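Melamine trays: cleaning, stacking and when to withdraw them

Several sites have asked for the tray guidance to be repeated before the May stock check. The text below replaces the note in the spring issue and applies to all serving and sorting trays on the Marton and Jerkero contracts. Trays made of wood or metal are covered separately.

Melamine is a hard, thermosetting resin. It does not soften when heated, so a warped tray cannot be pressed back into shape. It resists knocks well but scratches under abrasive pads, and once the glaze has worn through, the material underneath takes up tea, coffee and tomato stains. Most of the trays returned to Sivine last year had been scoured at some point.

Wash at 50 degrees with a neutral detergent. Higher settings will not clean the surface any better and will shorten the life of printed decoration. Chlorine bleach should not be used at any strength. For tea stains, soak in an oxygen-based stain remover made up as directed on the packet, rinse twice and leave to drain on edge.
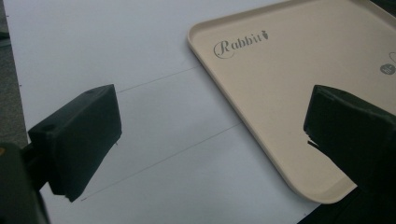 Photo: Yae Okabe

Printed trays need slightly more care than plain ones. Where the lettering or motif lies under the glaze, it will last as long as the glaze does. Where it has been applied on top, it can lift at the edges after repeated machine washing. Run a fingertip over the print: if an edge can be felt, wash the tray by hand.

Stack no more than seven high. Rims carry the load in a stack, and a tray with a chipped rim puts uneven pressure on the one beneath. Trays should be fully dry before stacking, as trapped water leaves a tide mark that is difficult to shift. Do not mix sizes in one pile – the smaller tray sits inside the larger one and marks the base.

Withdraw a tray if it has a crack of any length, a chip that exposes the core, or a dull patch wider than a thumb. Light surface scratches are acceptable. Withdrawn trays go in the general waste, not with plastics, as melamine cannot be melted down and most recycling schemes will refuse it.

Chraibi have changed the carton size for replacements, and orders now come in packs of seven. Radek Kopecký holds the order forms. Questions about stain treatment should go to Leonie Tamihana, who also has two sample trays showing acceptable and unacceptable wear, available on loan to any site.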